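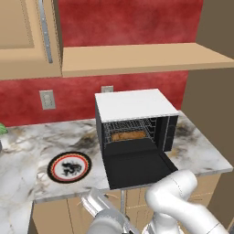 Page last changed: 2026-08-31

Planning and Buying for a Robot Kitchen Cell
Handout for week 6

Hi all. A few of you asked me to write down what I said about budgets last time, so I did, and then I kept going (sorry, it got long). Bring it with you on Thursday, we'll fill in the last part together.

Start with the task, then the shopping

Every year at least one group comes to me with a quote for an arm before they can tell me what the arm is going to do. Please don't be that group! Write the task as one plain sentence first. For the kitchen cell ours is: "Take the loaf off the rack in the toaster oven and put it on the plate to the left." Then go through the sentence and underline whatever costs money.

The oven door folds down and forward, so when it's open there's a flat panel between the robot and the thing it wants. Your arm has to reach over that panel and into the cavity without leaning on it. That is a reach number, and the reach number is what decides which price bracket you're in. The wire rack matters too. Two parallel fingers are fine for a loaf, but they have to close above the bars, and that tells you how tall a finger you can get away with. The plate is flat on the counter and doesn't ask for much.

Do the simulation before you sign anything

I can't say this loudly enough. A simulated kitchen costs you staff time and some computer time, and you can swap the arm in an afternoon. Move the base left, move it right, raise it, see what it bumps into. Azra Nedeljković did this for the Gutthorpe project and found that the arm they were about to order could reach the rack only with its elbow pushed up against the shelf. They hadn't paid yet. Phew.

What the simulation won't tell you: how slippery a crust is, how the door hinge feels after a year of use, how long the supplier takes to answer the phone. Leave money for finding those out on real hardware.

The lines people forget

When I read your draft budgets I look for these first:

Fingers. The gripper comes with one set, and you'll want at least one more, plus a spare of whichever set you use most.
Mounting. Somebody has to build the stand or the rail, and a kitchen counter isn't made to hold an arm.
Power. Count the outlets you'll really have free once the oven is plugged in (go and look, don't trust the floor plan).
Stuff that gets broken. Plates, racks, a second oven of the same model. Buy the second oven on day one, models disappear from the shops.
Bread. I'm serious. Borislav Angelovski's group went through 150 loaves in one term and had put down zero.
Training time. Two people per cell, never one.

For the small items I give each group an allowance of 1000 and you don't have to justify every piece of it, just keep the receipts. Fingers and mounting don't come out of that, they go in the main table.

Lead times

Write these next to the prices, in the same table. For the exercise, use 8 weeks for the arm and 6 for the gripper, counted from the day the order is approved -- and approval is its own wait, so ask the office how long it is before you draw your chart. If you want to be running in January, work backward from there and see what day you land on. Most groups get a bit of a fright.

Comparing quotes

You'll get two quotes in the folder, one from Bultik and one from Grgić. They are laid out differently on purpose. One puts the controller in the arm price and the other lists it way down on the second page, and the support terms don't cover the same things either. Make your own table and copy both into it line by line before you compare totals. Meinrad Schwaiger will be in for the second hour, and he's bought a lot more of these than I have, so save up your questions about service contracts for him.

Also, Samer is the name of our sample customer, in case you were wondering who "Samer wants it by spring" is in the folder.

For Thursday

1. Your task sentence, with the costly words underlined.
2. A rough layout of the counter, drawn from above: oven, open door, plate, robot base. Draw the door open. (Every year!)
3. A budget table with a lead time column. Empty cells are fine, guesses are fine too if you mark them as guesses.
4. One thing you'd cut if you lost a tenth of the money, and what the robot could no longer do.

Kalliopi Stojanović has the folder if you missed class. Azra Omerović is taking questions on the spreadsheet, please write to her and not to me, I'm hopeless with the formulas.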